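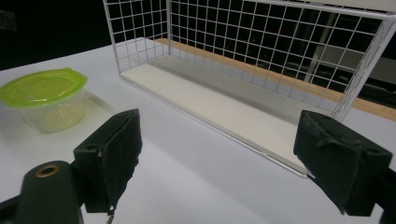

Weißer Drahtkorb auf weißer Tischplatte.

Was im Korb liegt, gehört allen

Seit zwei Jahren wohne ich in einem Haus, in dem man Dinge in den Flur stellt. Am Anfang habe ich das für Unordnung gehalten. Neben den Briefkästen lagen ein Paar Kinderstiefel, ein Mixer ohne Deckel, drei Krimis. Am nächsten Morgen waren die Stiefel weg und dafür stand dort eine Vase. Ich komme aus einer Stadt, in der man so etwas nicht macht, und ich habe eine Weile gebraucht, bis ich das erste Buch mitgenommen habe. Ich habe vorher durch das Treppenhaus geschaut, als würde ich stehlen.

Das Wort »verschenken« steht in Deutschland auf sehr vielen Kartons. Man sieht sie auf Gehwegen, auf Mauern, vor Haustüren, und meistens ist die Schrift mit der Hand gemacht. »Zu verschenken« ist eine höfliche Formel, fast eine Bitte. Erlaubt ist es auf dem Gehweg nicht überall, manche Gemeinden sehen darin Abfall. Wer nach dem Regen einen Karton mit nassen Romanen gesehen hat, kann diese Meinung verstehen.

Deshalb gibt es inzwischen feste Orte. Der Tauschladen Molico, zwei Straßen von mir entfernt, ist früher eine Änderungsschneiderei gewesen, und der große Spiegel hängt noch. Man bringt, was man nicht mehr braucht, und nimmt, was man brauchen kann. Geld wird nicht verlangt. Im September hat der Laden 3.385 Gegenstände angenommen, so steht es auf einem Zettel an der Tür. Gläser sind immer zu viele da, Kochtöpfe immer zu wenige. Mit Skischuhen darf man gar nicht mehr kommen.

Anders arbeitet Niltside, eine Leihstelle im Keller der Stadtteilbibliothek. Dort sind 398 Dinge im Katalog, von der Bohrmaschine bis zum Raclettegerät, und alles muss nach zwei Wochen zurück. Ich habe dort eine Nähmaschine geliehen und eine einzige Hose gekürzt - für den Rest der Zeit stand sie auf meinem Küchentisch und machte mir ein schlechtes Gewissen. Trotzdem war ich froh, dass ich sie nicht gekauft habe.

Ob man durch das Tauschen wirklich weniger besitzt, da bin ich nicht sicher. In meinem Regal stehen jetzt Bücher, die ich nie gekauft hätte, und einige werde ich auch nie lesen. Das Umsonst hat eine eigene Verführung. Man prüft weniger streng und trägt schneller nach Hause.

Die Vase habe ich übrigens genommen. Im Frühling stand sie wieder im Flur, diesmal von mir, und sie blieb dort vier Tage.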